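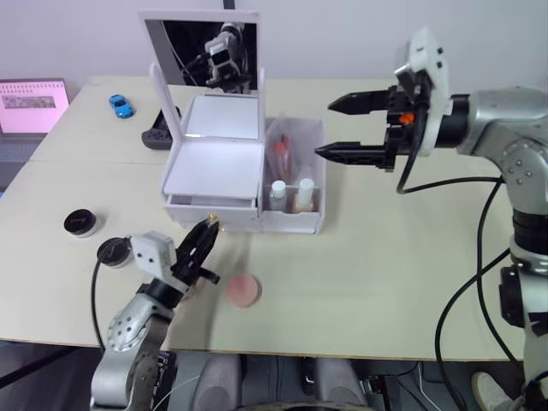 Hallo zusammen,

Roxana Ursu schrieb am 2021-03-05:
> Mich würde mal interessieren, wie das bei euch in Undberg mit den
> zwei Armen am Kosmetiktisch läuft. Bei uns in der Retoure wird
> gerade viel geredet, und die einen sagen, da fallen Stellen weg,
> die anderen sagen, das Ding kriegt eh keine Schublade zu. Was
> macht ihr denn jetzt den ganzen Tag, wenn der Roboter einräumt?
> Und stimmt es, dass die Schichten umgestellt werden?

Liebe Roxana, danke für die Frage, ich wollte sowieso schon länger mal was dazu schreiben! Ich bin seit sieben Jahren bei Iordache am Packtisch und seit September zur Hälfte im Projekt Vanel, also weder Technikerin noch Chefin, nehmt das bitte als Bericht von unten.

Erst mal zur Arbeit selbst. Es geht um die weißen Schminkkästen mit Klappspiegel, Schublade und dem Fach an der Seite. Fläschchen und Pinsel gehören ins Seitenfach, die rosa Pads in die Schublade. Von Hand habe ich das früher gemacht und dabei über den Urlaub geredet (und ja, auch mal ein Pad vergessen). Mit den Armen ist das eine ganz andere Sache, da muss jedes Teil einzeln angefahren werden, und wenn etwas ein Stück weiter links liegt als gestern, merkt man das sofort. 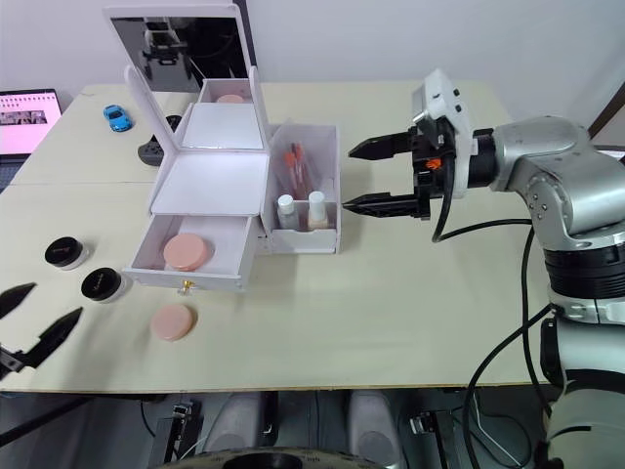
Was mache ich also den ganzen Tag? Aufbauen, zuschauen, eingreifen, aufschreiben. Ich lege die Sachen hin, jedes Mal ein bisschen anders, dann läuft ein Durchgang, und hinterher trage ich ein, was geklappt hat und was nicht. Das klingt gemütlich, ist es aber nur halb. Beim Packen war ich abends in den Schultern müde, jetzt bin ich im Kopf müde - und ich weiß ehrlich gesagt noch nicht, was mir lieber ist. Nach vier Stunden Zuschauen sehe ich rosa Kreise, wenn ich die Augen zumache.

Zu den Stellen: Gekündigt wurde bei uns wegen Vanel bisher niemandem. Drei Leute vom Packtisch sind jetzt im Projekt, und am Tisch selbst wurde nicht nachbesetzt. Das gehört zur Wahrheit dazu, und ich finde, das müsste man in der Versammlung auch so sagen. Wer neu anfangen will, fängt eben woanders an. 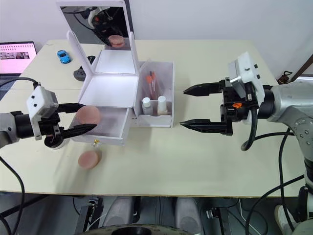
Mit den Schichten ist es so: Die Frühschicht ist geblieben, die Spätschicht gibt es am Kosmetiktisch nur noch mit zwei Leuten. Allein am Tisch ist nicht erlaubt, darauf haben wir bestanden, und das hat einiges an Hin und Her gekostet. Die Zulage fürs Einlernen steht bis heute nur in einer Mail. Wenn ihr in der Retoure verhandelt, lasst euch das vorher schriftlich geben, nicht erst hinterher!

Ach so, die Schublade. Aufziehen und Zuschieben sind für mich beim Zuschauen gar nicht das Spannende, viel nerviger finde ich die flachen Sachen. So ein Pad nimmt man selbst ohne Nachdenken mit zwei Fingern vom Tisch. Für den Greifer muss der Winkel passen, die Höhe muss passen, und der Rand ist rund.

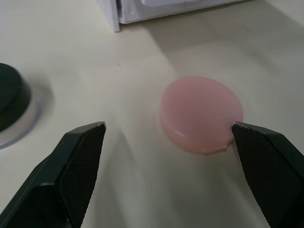 Inzwischen fragen uns die Techniker tatsächlich, wie wir das mit der Hand machen würden, das war am Anfang überhaupt nicht so. Da hieß es eher: bitte hinter der Linie bleiben. Seit wir mit am Protokoll sitzen, kommen auch Fragen, die man nur beantworten kann, wenn man jahrelang Kästen gepackt hat. Das macht mir wirklich Spaß, muss ich zugeben.

Komm doch einfach mal rüber und schau zu, Roxana, am besten in der Frühschicht. Und falls jemand aus Prarnari mitliest: Wie habt ihr das mit den Pausen geregelt? Bei uns zählt das Warten zwischen den Durchgängen als Arbeitszeit, aber ich habe gehört, bei euch wird noch gestritten.

Viele Grüße vom Packtisch
Marlies

Kontakt zur Listenverwaltung | © Mailingliste Packen und Retoure | Nach oben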